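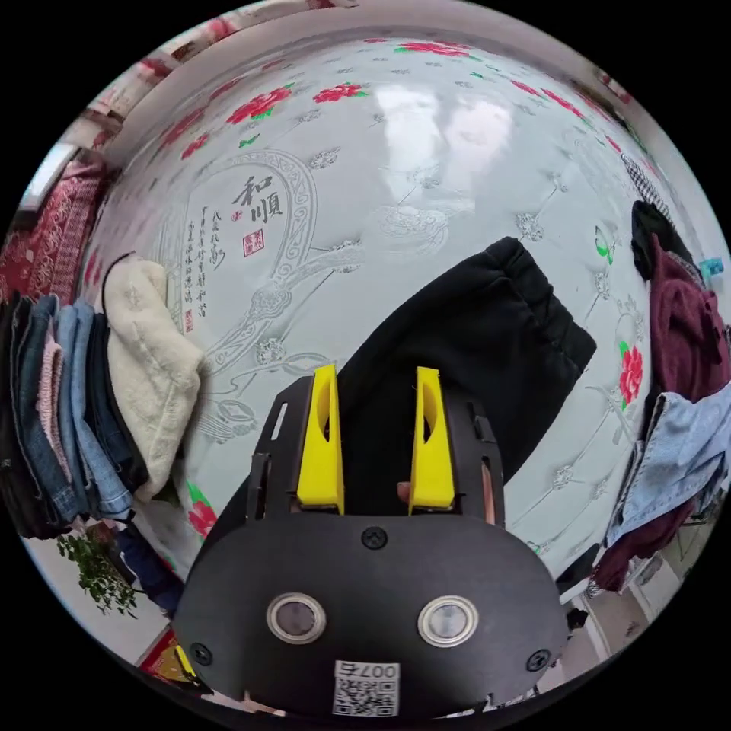
Barrett Esposito asks whether the fold classes could be made coarser, with anything fleece-lined going straight into one bulky group. The classes stay as they are for this release. Fleece-lined pants and fleece tops stack differently, and merging them would hide the difference in the height column.

Malura Folded Clothing Set

README, revision 5

Contents

Malura is a record of household clothing folded and sorted on beds. It covers 36 sorting sessions and 1,254 folded items. Each item has one row in the main table. Each session has one row in the session table and a short note in plain text.

The set is meant for people who work on wardrobe storage, drawer sizing, laundry scheduling and related questions. It deals with clothes from ordinary homes in the cold part of the year, when thick and thin layers are in use together.

Files

items.csv: one row per folded item
sessions.csv: one row per session
notes/: one text file per session
folds.txt: definitions of the fold classes
CHANGES.txt: changes between revisions

All files are UTF-8. Fields are separated by commas. Missing values are left blank and should not be read as zero.

Fields in items.csv

item_id: unique within the set
session_id: key to sessions.csv
garment: pants, knitwear, shirt, jacket, fleece, other
fabric_group: denim, knit, fleece-lined, woven, mixed
color: plain color word, up to two per item
fold_class: see below
height_mm: height of the folded item at its thickest point, no pressure applied
pile: letter of the pile the item was placed in
order: position in the pile, counted from the bottom

Fields in sessions.csv

session_id
household: Rakov, Guo or Flalik (site codes only)
surface: type of bed cover
start_time: morning, afternoon or evening
piles: number of piles at the end of the session

Fold classes

F1, halved. Folded once along the long axis and left. Used mainly for thick pants waiting for a second fold.
F2, quartered. Folded along the long axis, then once across.
F3, thirds. Sides folded in, then folded across. Usual for sweaters.
F4, jacket fold. Sleeves laid across the back, body folded up to the collar.
F5, loose. Laid down with no clear fold line. Not an error code.

For pants with elasticated cuffs, lay the cuffs together before the second fold. If the cuffs are left staggered, record the item as folded and put "stagger" in the session note. Height is taken away from the cuff, since the elastic gathers the fabric and raises the reading.

Sorting procedure

Clothes are brought to the bed unsorted. The person folding decides where the piles go and how many to make. No instruction is given on color. Most sessions separate jackets and sweaters from pants, but mixed piles are common and are kept as found. Denim often ends up under knitwear, with fleece on top.

An item is logged once it is on a pile and the hand has left it. Items moved later keep their first item_id and receive a new value in pile and order. Earlier values are not kept.

Surface

Quilted and printed bed covers are accepted. Quilting affects height readings by a small amount at the bottom of a pile. For this reason, heights are taken on a flat board before the item is stacked. Glossy covers let tall piles slide; a slide is written in the note with the pile letter.

Known problems

In 116 rows the fabric_group is "mixed" where "fleece-lined" may be the better value. The lining could not be checked after folding. These rows are listed in CHANGES.txt.

The Guo sessions use "navy" and "dark blue" for the same color. The Rakov sessions use only "blue". Do not compare color counts between households without merging these values first.

One Flalik session, held on a Friday evening, has no heights. The board was missing. The pile and order values for that session are complete.

Light blue denim jackets were logged as "shirt" in early sessions. This was corrected in revision 4. Copies older than that should be replaced.

Not covered

Socks, underwear, bedding and towels are left out. Hung clothes are left out even when they were folded before hanging. There is no information on garment size, age, price or wearer.

Suggested use

Split by household or by session, never by item. Items in one pile are not independent, and people repeat their own folding habits closely.

For drawer sizing, do not add up height_mm to get pile height. Fleece-lined items compress under denim, and the sum runs high. A pile height field is planned for the next revision, with measurements starting in November.

Corrections

Send the item_id, the field and the proposed value. Corrections to fold_class need a line saying which fold was seen last. Requests for new classes are held until the next revision.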